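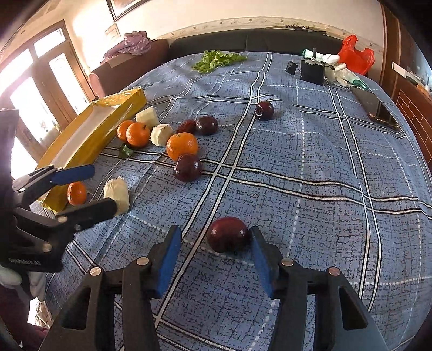 ## 4. Sorting on Soft Surfaces

### 4.1 Why beds deserve their own section

Most earlier work on household sorting begins at a table. So did ours. In the first weeks at Brekadville we asked people to spread out a mixed set of food pieces wherever they would normally deal with a pile of small things, and we expected kitchen counters. A good share of them went straight to the bed. We were delighted by this, and the rest of the section is about what happens there.

A bed is a wonderful sorting surface in some ways. It is large, it is usually low, and most people can reach it from three sides or at least two. It is also a surface that pushes back. A round piece that would roll off a table settles into a bedspread, and a light piece moves when a heavier one is set down beside it. A box that would sit flat on wood tilts to one side on a mattress. All of this changes the order in which people do things, and the change was large enough that we stopped pooling bed sessions with table sessions after the pilot.

The Brekadville set covers 119 bed sessions. Within them we coded 1,911 single placements, where a placement means that one piece is picked up, moved, and let go. Pushing a piece across the cloth without lifting it was coded separately as a nudge (Section 4.4).

### 4.2 Layout before boxing

Participants were given a mixed set and an open box, and were asked to "get it put away." We said nothing about order, grouping, or speed. Marcelino Cordero, who wrote the first version of the instructions, had wanted a longer text that named the groups. Yolanda Bermúdez argued for the short one, and we are very glad she won, as the groups people came up with were far more interesting than the ones we had in mind.

The starting layouts tend to look alike. The box ends up on one side, often at an angle, with a cluster of pieces close to it and a few others farther off. In Figure 1 the cluster is made up of oranges of two sizes, pale cubes of cheese, a jujube, a plum, and an apple, with another apple sitting on its own farther back. The lettuce is behind the box, at the far end of the bed. We call pieces like that second apple *outliers*, and the leaves we call the *back item*. Both terms matter below.

Three kinds of grouping cover nearly everything we coded:

- **By kind.** All the oranges go in, then the plums, and so on. Size is ignored.
- **By size.** Large round pieces go in first and small ones fill the gaps.
- **By reach.** Whatever is nearest goes next, with no sign that kind or size plays a part.

Reach grouping is more common on beds than we would have guessed. Leaning over a mattress is awkward, and people seem to save the leaning for one or two trips near the end. The back item is almost always part of that last trip. Leafy pieces add to the effect: they are loose in shape, they take up a lot of room, and several participants told us they wanted them on top in any case.

Kind grouping is easiest to see partway through a session, when the box already holds several pieces and the bedspread is mostly clear. Oranges are a good marker. They stand out well against nearly any cloth, there are several of them in the set, and a person who groups by kind will usually have them all in the box before turning to the odds and ends. In Figure 2 there are three oranges in the box together with a few other pieces, a small red knobbly piece is out on the blanket by itself, and the leafy bunch is still lying farther back.
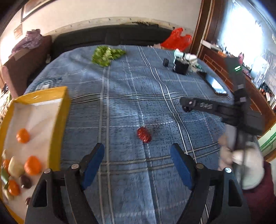

Mixed strategies are the rule all the same. Of the coded sessions, only a handful kept to one kind of grouping from the first placement to the last. A typical pattern is to begin by kind, drift into reach once the box gets crowded, and then go back to kind for a final pair that happens to match. We tried to code these shifts as clean breaks and had to give up. They are gradual, and two coders watching the same session would put the break several placements apart.

### 4.3 What the box does

The box is shallow and open along the top, with a white inside that makes the pieces easy to tell apart. We chose it for that reason and then learned that its behavior on a mattress was half the story! As soon as a person leans on the bed the box tilts, and pieces inside it slide toward the low side. Some people used this on purpose. They would drop pieces in at the high end and let the slope do the packing.

Others fought it. We coded 585 placements in which a piece already in the box was moved again, either to a new spot inside it or back out onto the cloth. These second moves bunch up around the middle of a session. Early on there is plenty of space, and by the end most people have settled for what they have. The middle is where the box looks nearly full and is not, and where a large apple or orange prompts a round of shuffling.

We had hoped to compare this with a deeper container, and Nandley lent us a set of Sivside trays for the purpose. The trays sank unevenly on soft mattresses, so we leave that comparison for a later study on firmer beds.

### 4.4 Nudges and small pieces

Small pieces are a pleasure to study. A jujube or a berry-sized piece can go anywhere, so where it goes tells us a lot about what the person is thinking. On tables, small pieces tend to be swept up in pairs. On beds they were more often handled one at a time, and in around 2 sessions out of ten at least one of them was left until everything else was boxed.

Cloth matters here too. A fuzzy blanket holds a small piece where it lands, and nudging it takes more effort than lifting it. A smooth sheet gives the opposite result. Patterned cloth raises a further question that we can only point to: on plaid, several participants lined pieces up along the stripes before boxing them – a kind of tidying inside the tidying – and they did this without being asked and mostly without noticing. Bermúdez has since gone back through the table sessions looking for the same habit on checked tablecloths. Her coding of those sessions is still under way, and we report on the plain-cloth cases in Section 5.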